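杜特尔公司宣布恩德斯特德儿童戏水与家庭用品系列全面更新

2021年10月2日

恩德斯特德讯 家庭与儿童用品企业杜特尔(Dutell)今日宣布,旗下恩德斯特德(Endstead)系列完成自创立以来范围最广的一次更新。更新后的系列共有60款产品,涵盖儿童餐饮、沐浴戏水、户外玩耍和家庭收纳四个门类,将通过公司自营网店及191家合作零售门店陆续上架。

本次更新历时两年,由公司产品部牵头,设计、品质、采购和客户服务各部门共同参与。工作的重点是统一材料标准、简化零部件、延长产品的使用年限,并使不同年份购买的同类产品能够相互配套。

杜特尔公司产品总监努拉·特瓦尔(Noura Twal)表示:“恩德斯特德系列进入许多家庭已有多年,我们收到的来信里,说得最多的是盖子丢了配不到,或者小孩子长大一岁,原来的把手就握着不顺手了。这次更新是从这些来信开始的。我们把每一个门类重新看了一遍,该保留的保留,该合并的合并,有几款销量不错但清洗不便的产品,我们也决定停产。”

一、材料与标准

自本次更新起,恩德斯特德系列所有与食物接触的产品执行同一份内部材料清单。清单由公司品质部制定,对每种原料的来源、批次留存和检验项目作出规定。供应商须在首次供货前提交样品,并在此后每个生产季度接受抽检。抽检不合格的批次一律退回,不得以让步接收的方式进入生产。

戏水类产品不与食物接触,但考虑到低龄儿童常将玩具放入口中,公司决定对该类产品采用与餐饮类相同的原料清单。特瓦尔表示,这一决定使戏水类产品的成本有所增加,公司已通过减少包装层数和合并模具加以消化,更新后的零售价格维持不变。

包装方面,全系列取消独立塑料内袋,改用单层纸盒或纸质吊卡。产品说明由原来的折页改为印刷在盒体内侧,文字同时加大字号,并增列清洗方法与适用年龄。公司提醒消费者,拆开包装后请保留盒体,以便日后查询产品编号。

二、产品门类

儿童餐饮类是本次更新中调整幅度最大的部分。原有的杯、碗、盘、勺分属三个不同的设计年份,口径与高度不一,叠放困难。更新后的杯类产品统一口径,杯盖可以互换;碗与盘统一底部尺寸,可叠放于同一收纳架。带把手的杯款提供两种把手尺寸,供不同年龄的儿童选用。

沐浴戏水类保留了消费者熟悉的舀水、漂浮和打捞三种玩法,并重新设计了排水结构,减少积水。原有的封闭空心玩具全部停产,由可拆开清洗的款式替代。公司建议家长在每次使用后将玩具沥干,置于通风处存放,并在使用过程中始终陪伴在儿童身边。

户外玩耍类新增沙滩与庭院两个组合,组合内的产品亦可单独购买。家庭收纳类则以挂架和网篮为主,尺寸与餐饮类、戏水类产品相互对应,适合厨房、浴室等空间有限的场所。

三、零配件与维修

公司同时宣布设立恩德斯特德零配件服务。消费者可凭产品编号单独订购杯盖、密封圈、把手、挂钩等零件,其中15种常用零件将长期备货。2015年以后上市的大部分旧款产品亦在服务范围之内,具体清单已在公司网站公布。

零配件订单将在14个工作日内发出。对于已停产且无法提供零件的产品,客户服务部将根据消费者提供的产品编号,推荐规格相近的替代品。消费者如对推荐结果不满意,可申请由专人回复。

四、生产与合作伙伴

更新后的系列由杜特尔自有工厂与长期合作伙伴古纳瓦德纳(Gunawardena)共同生产。古纳瓦德纳负责戏水类与户外玩耍类产品的注塑和组装,双方已于今年八月签署新的供货协议,就交货周期、质量责任和工人安全条件作出约定。协议规定,双方每年至少进行一次联合现场审核,审核结果向双方管理层同时通报。

物流与仓储由里克斯(Rikex)承担。该公司将为恩德斯特德系列设立独立库区,零配件与成品分开存放,避免零配件订单因成品出货高峰而延误。合作零售门店可通过统一的订货系统查询库存,并按门店面积选择不同的陈列方案。

五、上市安排

儿童餐饮类与沐浴戏水类产品即日起在公司自营网店发售,合作零售门店的上架时间由各门店自行公布。户外玩耍类与家庭收纳类产品将在前两类完成铺货后推出。旧款产品在库存售完前继续销售,售后服务条款不变。

已购买旧款产品的消费者无需更换。新款杯盖与部分旧款杯身可以配合使用,适用型号列于公司网站的对照表中。托育机构、幼儿园及其他团体采购单位可向公司销售部索取样品与报价。

特瓦尔表示:“我们希望一个杯子、一件玩具能在家里多用几年,老大用过的,老二还能接着用。新系列上市后,我们会继续收集各地家庭和门店的意见,零配件的备货种类也会随之调整。”
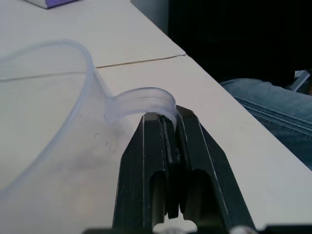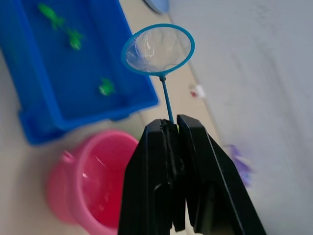
图:上图为带把手的半透明塑料杯,下图为蓝色手柄玩具小捞网。

关于杜特尔

杜特尔公司从事家庭用品与儿童用品的设计、生产和销售,旗下拥有恩德斯特德等产品系列。公司设有产品、设计、品质、采购、销售及客户服务等部门,产品通过自营网店和合作零售门店销售。

媒体联络

杜特尔公司企业传讯部
产品样品、高清图片及采访申请,请通过公司网站“媒体中心”栏目提交。零售合作及团体采购事宜,请联系公司销售部。

(完)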